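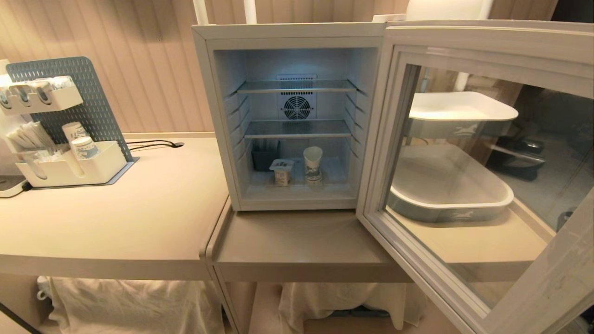 Sedow Building, Shared Kitchens
Monthly Safety Check, 03/09/2022

1. Exits and aisles
Exit sign lit: OK
Path to stairwell clear: FAIL. Boxes of Huver brochures again. In a fire, they will be the first thing to go and the last thing anyone wants to read.

2. Fire extinguisher
Gauge in green: OK
Tag current: OK
Mounted on bracket: FAIL. Found propping the door.

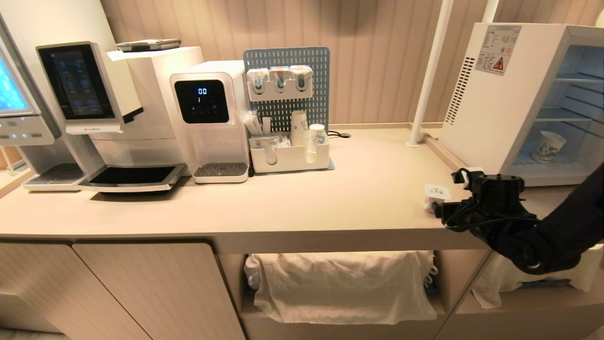
3. Electrical
Cords free of damage: OK
Ground fault outlet trips and resets: OK on second press. Esix has been asked for a replacement -- twice.
Power strips plugged into power strips: One. Removed. There was grumbling.

4. Mini fridge
Door closes fully: OK
Thermometer present: FAIL. "It feels cold" is not a reading.
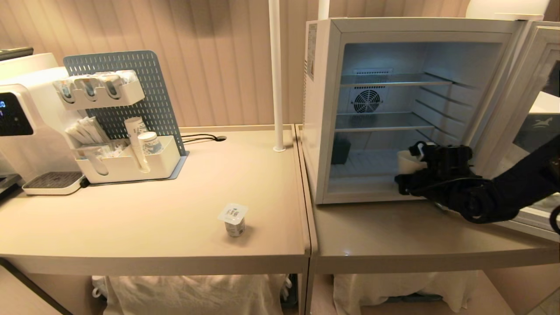
Item 4. Mini fridge with the door open.

5. Floors
Mats flat: FAIL. Corner by the sink has curled up like an old sandwich. Tape is not a repair.
Wet floor sign available: OK. It lives in the Rashidi office, where it is dry.

6. First aid kit
Contents complete: FAIL. List calls for 16 bandages, kit holds 8. Burn gel expired.
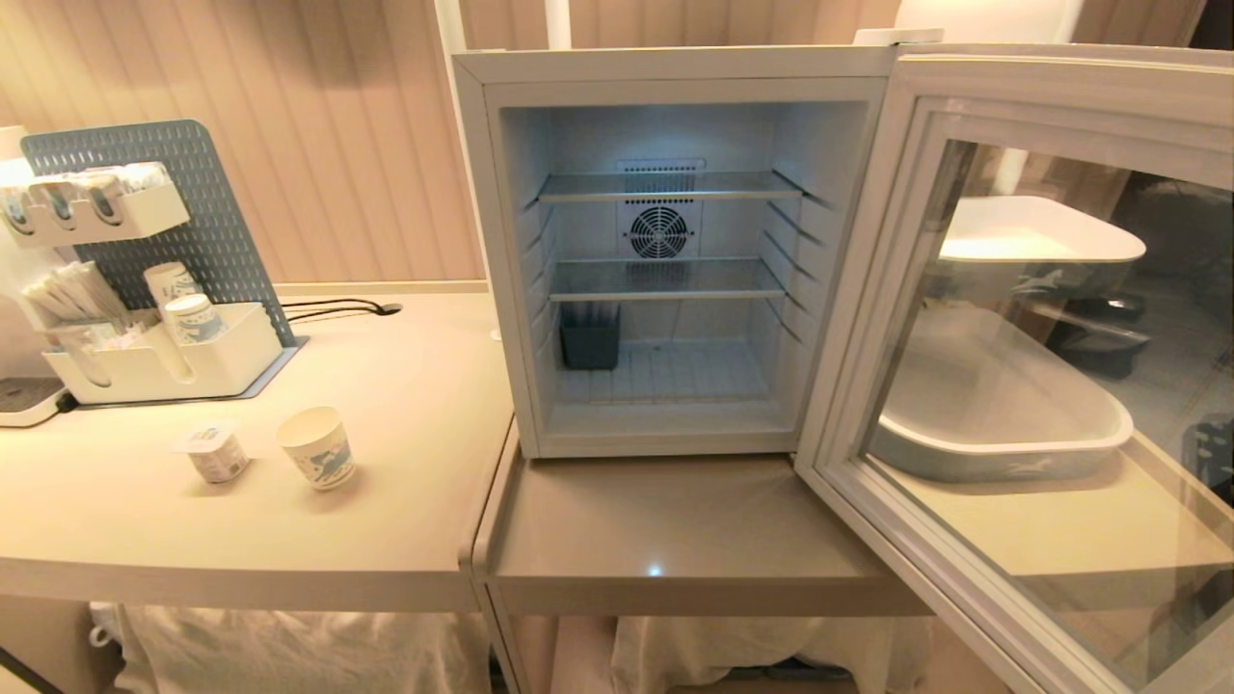 7. Hot water at sink
Limit 120, measured 87. Safe, certainly. Washing a greasy pan in it is another matter.

8. Paperwork
Emergency numbers posted: OK, behind the bake sale flyer. Flyer moved.

Score: 60. Recheck before the end of March.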